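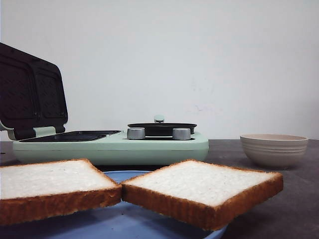 Combination sandwich maker with small griddle: worth the bench space?
Forum: Small Kitchens > Breakfast and Lunch

ilari_k
Hello all. I have moved in September to a flat where the kitchen has one short bench and two power points, and one of them is taken by the kettle. I am considering one of the combined breakfast machines: sandwich plates on the left, round griddle with its own lid on the right, and a separate knob for each. My sister has the mint green one and I used it for a weekend when I stayed at her place. I liked it, but one weekend is not enough to know a machine.

What I want to make: two toasted sandwiches in the morning, and on the other side one egg or some mushrooms. I live alone but my daughter is with me every second week.

My questions are these. Do the plates press normal supermarket bread, or must I buy the smaller loaf? And is it a nuisance to clean, considering that the plates on such machines often do not come out?

Thank you in advance. Ilari Koskela

grumpybench
Ours is a Grumia, same layout as you describe. Normal sandwich bread is fine. The thick café style toast is not, the lid will sit up and you get a brown stripe at the back and white at the front. Cleaning is a wipe with damp paper towel while it's still a bit warm and unplugged. Cheese in the hinge is the real enemy.

Marlowe_St
I'll be the one to say it: don't. Anything that does two jobs on one bench does both of them halfway. We had a Gratier and the griddle took so long that the sandwiches were cold by the time the egg was set. It went to the op shop. A cheap jaffle iron and a decent small frypan will cost you less and you can put both in a drawer.

ilari_k
Thank you both. Marlowe_St, I have understood your point, but I have only a two-burner cooktop and in the morning one is for porridge and the other for coffee. So the frypan has no place to go. Did you start the griddle first, before the sandwiches? My sister does it in this order.

Marlowe_St
Fair enough about the burners. No, I started them together, which is what the booklet told me to do. Maybe that was my problem. I still think the pan was shallow and useless, though. Egg white ran straight to the rim.

w.kapoor
Hello Ilari, I have the same kind of machine for two years now (mine is by Tanberg) and I use it almost every school day, so perhaps I can answer with some detail. I apologise if it becomes long.

Bread: two slices side by side first, one on each plate. Then filling, then the two top slices. Please do not assemble the sandwiches on the bench and then carry them over with tomato inside. I have done this many times and the tomato always arrives on the floor. I keep a plate next to the machine with the fillings ready in small bowls, so that the lid is not open too long.

Butter: on the outside of the bread, thin, right to the crust. Inside I use nothing if there is cheese.

Griddle: I turn its knob on four minutes before the sandwich side. The egg goes in when a drop of water jumps. Put its lid on, otherwise the top stays raw. I agree with Marlowe_St that the pan is shallow, for two eggs it is not pleasant.

Power: check the label under the machine. Mine says 2000 watts with both sides on, and together with the kettle on one power board it tripped my safety switch. Now I boil the kettle before.

Wanda Kapoor
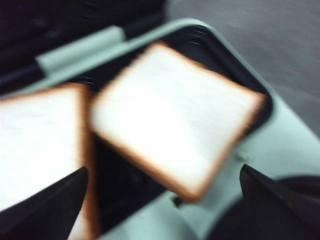
tess_on_the_hill
Quick one for Wanda: do you preheat with the lid shut, or put the bread on cold plates and then switch it on?

w.kapoor
Lid shut, until the plates are properly hot, and only then the bread. On cold plates the butter goes into the crumb and the toast comes out soft and a little greasy.

grumpybench
Have to disagree there, Wanda. I put mine on cold and bring it all up together. The cheese has time to melt right through before the outside goes too dark. With a hot plate and a fat slab of tasty cheese you get charcoal outside and a cold lump in the middle.

w.kapoor
I grate the cheese, so for me this does not happen. But I can believe it with slices cut thick. We can both be right with different cheese.

tess_on_the_hill
Grating cheese at seven in the morning, you're a better person than me.

Marlowe_St
Or buy it grated. Anyway, four minutes here, preheat there, kettle beforehand, bowls of fillings. It's a lot of organising for a toastie.

w.kapoor
The bowls I fill in the evening. It takes less time than to find the lid of my son's lunch box.

ilari_k
This is very useful, thank you. The remark about the kettle I would not have thought of. I looked under my sister's machine when I visited her on the weekend but the label has been rubbed off, so I will ask in the shop.

I have now looked at three. The Grumia has a good price but the colour is only white. The Tanberg is $90 on special until the end of the week. The third one is called Farooqui and it has plates that come out for washing, but it is longer, 458 mm, and my bench between the sink and the wall would be almost full. I have measured it with a cutting board and a piece of cardboard. With the cardboard in place I cannot put down a plate in front, only on the right side.

Is it worth to lose the bench for removable plates?

grumpybench
For me, no. You need somewhere to put the bread down. I'd want the space in front as well as the side, the lid swings back and you have to reach over the front edge to lay the slices in. If you're working from the side you end up leaning your sleeve across the griddle. Ask me how I know.

patto_in_perth
I have the Farooqui. Removable plates are great for the first few months, then the clips got loose on mine and the top one drops a bit when you open the lid. Still works. I wouldn't swap bench space for it.

Also nobody has mentioned the cord. Mine is stupidly short. Check which side it comes out of before you buy, because if your power point is behind the kettle you'll be moving everything each time.

Marlowe_St
Agree on the cord. Our Gratier had it at the griddle end, wrong side for us.

ilari_k
I did not think of the cord either. My power points are on the left, near the fridge. I will bring a measuring tape to the shop and I will look like a strange man, but so be it.

tess_on_the_hill
Take the cardboard too!

ilari_k
2018-11-11
I come back to report. I bought the Tanberg. The cord comes from the left side and reaches without an extension. It stands between the sink and the wall, with space for one plate in front and my bowls on the right.

First breakfast: I followed Wanda's method, griddle first, lid shut, butter outside. The ham and cheese were good on the left plate, and a bit pale on the right. The egg was fine. Second breakfast: I tried the cold start of grumpybench with thick cheese, and it melted well, but the bread was softer. My daughter preferred the second one. I prefer the first.

Is it normal that one plate is paler than the other?

w.kapoor
Congratulations! Mine does this also, with the plate that is nearer to the griddle. I turn the sandwiches around when they are half done, left one to the right and right one to the left. Use a wooden spatula, not metal, for the coating.

grumpybench
Mine browns evenly, for the record. But it's white, so swings and roundabouts.

Marlowe_St
Glad it worked out. Let us know if you're still using it in winter.

ilari_k
I will. Now a smaller question: the groove where the lid meets the base has already some cheese in it. Toothpick or old toothbrush?

patto_in_perth
Toothbrush, once it's cold. Toothpicks snap off in there.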